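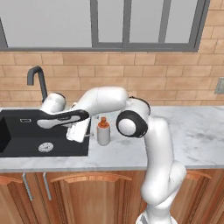 **Re: pass/fail rules for sim kitchen tasks – need to settle this before the freeze**

**dgiap** wrote:

ok so the draft rule for sink tasks says "object released in basin, arm clear of the counter." thats it. I ran 339 episodes against it over the weekend and the checker passes things I'd never sign off on. Elbow through the faucet for a few steps, still a pass. Want contact checks in the rules, not in somebody's head.

Proposal:

- any arm contact with fixtures (faucet, window, wall) = fail
- bystander objects stay upright, bottle included
- release height logged every run

**tungly_88** wrote:

No to the first one. A brush against the faucet at low speed isnt a fail in any real kitchen. You'd throw out half the demos from the Gratitz set. Force threshold, please.

**dgiap** wrote:

> Force threshold, please

Whose number? Sim contact forces on our faucet mesh are junk. Spikes all over when you change the timestep.

**cuong.bui** wrote:

Agree forces are junk. Furkbridge logs penetration depth instead, plus how long it lasts. Ugly but it repeats. Same seed, same answer.

Also – fix the seeds. 100 per task, published, nobody picks their own. Last July we had two teams report on the same task with different seeds and spent a week argueing over nothing.

**tungly_88** wrote:

Depth + duration I can live with. 100 seeds is thin tho. I'd want 1,000 for anything with clutter near the sink.

**cuong.bui** wrote:

1,000 on whose machines? Tovum has one node. 100 for the merge check, 1,000 for release. Done.

**my_hoang** wrote:

fine with that split.

Bottle rule: "upright" needs an angle and a time. I've seen it wobble and settle, checker read it mid wobble and failed the run. Wait until objects are at rest, THEN check. And how far can it slide? Draft says nothing. Pushing it along the counter with the forearm shouldnt be a clean pass.

**dgiap** wrote:

Good catch, adding displacement. Will score it separate from success so old results still compare.

**tungly_88** wrote:

Separate score means people ignore it. Just saying. Make it a fail past the limit.

**my_hoang** wrote:

+1 to Tùng. report both numbers but fail past the limit

**dgiap** wrote:

Don't love it. It breaks comparison with all 2,399 runs already in the Wuyts table and I'm the one who has to rerun them.

**cuong.bui** wrote:

Tag those v1, leave them alone. New rules = v2. No mixing in one table.

**dgiap** wrote:

ok. v2 draft goes up tonight with depth/duration, rest check, displacement as a fail. Limits left blank, post yours with a log attached. No log, doesnt count.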